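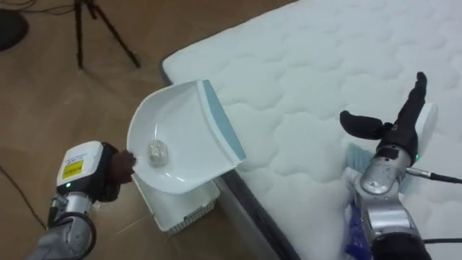 A white dustpan held out next to a quilted mattress.

Karlijn Goossens has repaired old mattresses and cushions in Verhoeven for 11 years. She learned the work from her aunt, who filled everything with wool by hand.

"People think a bed is finished when the middle goes soft," she says. "Often the wool is only tired. You open it, you comb it, you close it again."

Her waiting list has now 60 names. She does not want to hire anyone — "then I would be a boss, and I sleep badly already."

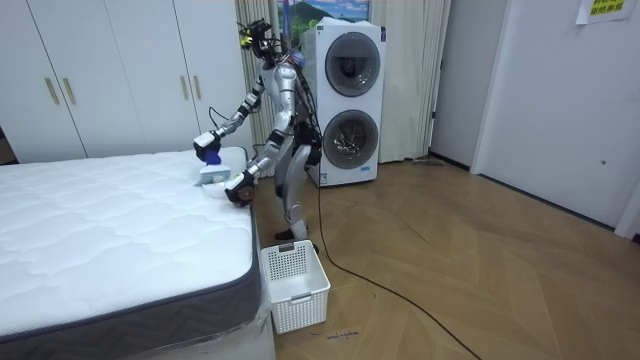

A bare mattress on a herringbone floor.

What does she tell customers who ask for advice? "Turn it in July, and let it have air. My aunt opened all the windows, also when it rained." She still uses her aunt's needles, and keeps them in a tin by the door.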